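Setting up a television for films: household tips

Most sets leave the factory adjusted for a bright shop floor. The changes below suit an ordinary living room and need no tools beyond a tape measure and a soft cloth. Menu names differ between makers, so look for the nearest match.

Motion smoothing

Turn it off for films. The setting invents extra pictures between the real ones and gives drama the look of a studio broadcast. Leave a low level on for sport if you prefer it. Many sets store the setting separately for each input, so check the aerial, the disc player and the streaming box in turn.

Picture mode

Choose Cinema, Movie or Filmmaker before touching anything else. Set the backlight last, in the evening, with the room lit as you would normally have it. Sharpness should come down until the pale outline around lettering disappears. On the older Skoltau sets the control runs the wrong way in the service menu — use the ordinary user menu only.

Viewing distance

Measure from the screen to the back of the sofa cushion. Allow at least 30 cm between a soundbar and the nearest side wall, and keep the front edge of the bar level with the front edge of the shelf. A bar set back on a deep shelf reflects sound off the surface before it reaches the room. 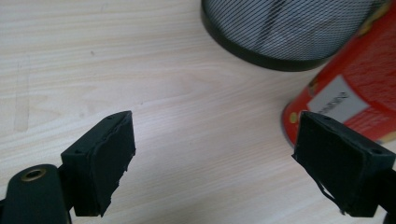 Rubber feet help with rattle, though they can mark a waxed or oiled finish. Felt pads are safer and cost very little. Lift the bar to reposition it; dragging pulls the pads off.

Dialogue

Speech lost under music is usually a downmix fault. If the player sends surround sound to a two-speaker set, change the player's audio output to stereo or PCM. Night mode reduces the gap between loud and quiet passages and can stay on permanently in a flat.

Recording films from broadcast

Add padding of 2 minutes before the start and more after the end, as late schedules drift. A premiere with long advert breaks can overrun badly. The Erkden recorder deletes its oldest unprotected programmes once the disk is 96 per cent full, so lock anything you want to keep.

Cables and packaging

Label both ends of every lead before it goes behind the unit. Keep the stand screws in a bag taped to the manual. Foam blocks and film can go once the return period has ended, but check for the remote's batteries first — they are often in a separate pocket of the packing.

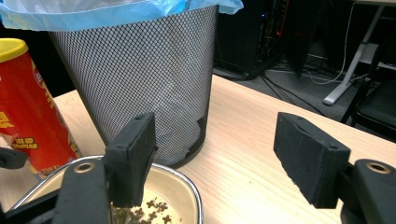
Mesh waste bin with a pale blue liner.

Cleaning the screen

Switch the set off and leave it for 30 minutes. Wipe with a dry microfibre cloth, from top to bottom, without pressing. For greasy marks, dampen the cloth slightly with distilled water. Window cleaner strips the coating on most panels. Dust the rear vents with a soft brush at the same time.

Remote controls

Sticky buttons can be freed with a cotton bud and a little isopropyl alcohol, batteries out. Let the remote dry fully before refitting them.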